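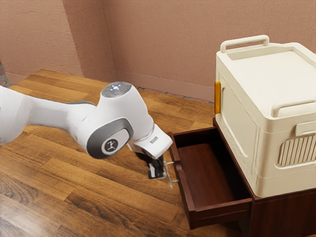

A dark reddish-brown wooden cabinet with an open drawer and a cream-colored container on top.

Junk drawer

By Brittany Perron
July 13, 2024

A junk drawer is a household drawer used for small items that have no assigned place, such as batteries, string, spare keys and takeout menus. It is usually found in or near the kitchen. The term is mostly North American.

Claims about its origin deserve caution. Popular accounts credit the Norness furniture catalog with inventing the "odds drawer," but the catalog pages usually cited show a plain three-drawer chest and don't use the phrase. A rival story, which gives the credit to a salesman named Van Loon, rests on a single family letter.

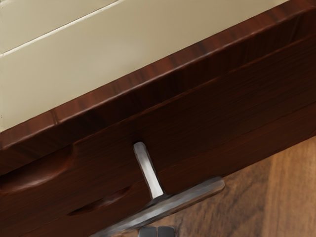

Organizing guides often state that a tidy junk drawer lowers stress. The best-known source is a survey by Kovelow, a seller of drawer dividers. It polled 14 households over seven days, had no comparison group, and asked people how they felt right after they had received free dividers. A repeat planned for May was never published.

The "rule of five," under which anything unused for five months should be thrown out, is likewise repeated without a source. Critics note that fuses and spare keys would fail the test in most homes.

Category: Household storage | Disputed origins
Last updated by the Jastilent Home Reference desk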